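Notebook, snack packing bench
December, started 10:20

Today I continued with the question of the black cups. The plan for the Druklow tasting is that every place gets one bag standing up in a cup, so that people can read the name before they open it. Until now we only laid the bags flat in a tray and they slid over each other every time the tray was carried.

I used the light table with the cable hole, because it is the right height for me and the top doesn't shake. 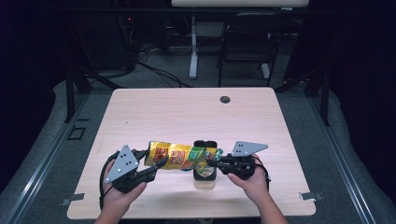
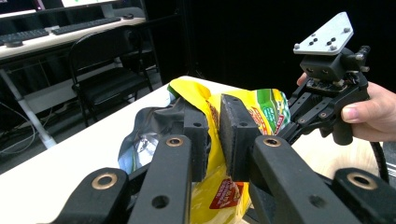

Yellow bag, at the table with the black cup (first) and closer (second). The foil is already quite wrinkled.

What I learned about the bags:

The long shape is good for the cup, but only when the bag is held from both ends and kept level until it is over the opening. If I start with one end low, the contents go to that end and the bag becomes heavy on one side. Then it wants to turn.

The foil remembers every fold. A bag which I handled many times is softer and goes in more easily, but it looks old. For the tasting we should take fresh bags and touch them one time only. Please don't use my practice bags for guests, I put them in the box marked Peng.

Binard delivered two sizes of cup. The small one is deep enough for the bag to stay up, but if the bag leans too far, the cup goes over with it. I put 20 grams of rice in the bottom and this was better. With 37 grams it was very stable, but the bag stood too high and looked strange. I will stay with 20.

Tries this morning: 10 with the empty cup, then 10 with rice. I did not write down each one, sorry. My impression is that the rice helps most when the table is bumped.

Also I tried to turn the cup 90 degrees between tries, to see if there is a better side. There is no difference, the cup is round enough. I can stop thinking about it.

Still open:
- Ask Tedetum if they can send the same bag without the extra air. It would fit lower.
- Rice or dry beans? Beans are cleaner to pick up if they spill.
- Wipe the table before the next round, foil gets greasy marks very fast.
- Find the lid of the rice jar. It was on the shelf before lunch and now I don't see it.

Stopped at 15:40. Cups are stacked on the left shelf, the ones with rice are on the lower one, so please carry them straight.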